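19 July 2022
Posted by Femke Jacobs

Flarkar Gripper Kit, club edition

Back in stock as of this morning, sorry for the wait. Same kit the Thongsuk after-school club has been using since October, with the new finger pads. If you ordered in June yours goes out first.

Price is 259 per kit. Clubs and schools ordering five or more, email Samran before you pay and he'll sort the discount by hand, the basket won't do it for you.

What's in the box
Two padded fingers, left and right
Finger mounts and screws (spares in the small bag)
Wrist camera, with its cable
Lead to the Carnus control board
Printed build sheet, A4, both sides
Hex keys

Not in the box: the arm, the Carnus board, power supply. Most clubs have these already. If you don't, the Sukitz starter arm fits with no adaptor. The older Sukitz arm does NOT, the bolt holes are different. Please check before ordering, we had three come back last term.

Build time
One club session if the group has used a hex key before. Two if not. Do the camera last. If you do it first you will take it off again to get at the mount screws, ask me how I know.

Who it's for
Age 11 and up with an adult in the room. Works well with pairs, one driving and one watching the camera view and calling out. Threes get bored. Swap every ten minutes or there's a row.

Setting it up
Charge nothing, there's no battery. Plug the finger lead in before the camera lead. Open the club software, pick Flarkar from the list, press Home and keep hands well back while it opens and shuts. If it only opens halfway the lead is in upside down (it will go in upside down if you push hard enough, we're changing the plug).

Grip setting goes from 1 to 40. Start low. Anything over 25 is for solid stuff, wood blocks and the like. Paper cups will go flat at 12, so there's a fun first lesson.

The mug task
This is the one every club asks about so it's now printed on the back of the build sheet. Pick a mug up, move it, put it down again. Sounds easy. The handle is what makes it hard, beginers go straight for it and the mug swings. Get them to try the body first, then the handle, then from lying down. Any plastic mug will do. Raised patterns on the side are good practise becuase the pad has to settle over the bumps.
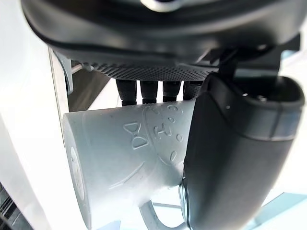

Wrist camera view, white plastic mug on its side with the finger against it.

Scoring for the club competition: one point for the lift, one for the move, two if it's put down standing up. Drops lose nothing, they just start again. Samran Chuensuk has the full rules and will send them to anyone running a heat.

Spares
Finger pads, pair. They wear at the tip first.
Camera cable, long or short, say which
Screw bag
All on the spares page, part no. 162 is the pads, that's the one you'll want.

Delivery
Two working days most places. Islands longer. No Saturday delivery at the moment.

Returns
30 days, in the box, all the screws please. If something's broken don't send it back yet, email a photo first and we'll probably just post you the part.

Video of the build still to come, Samran is editing.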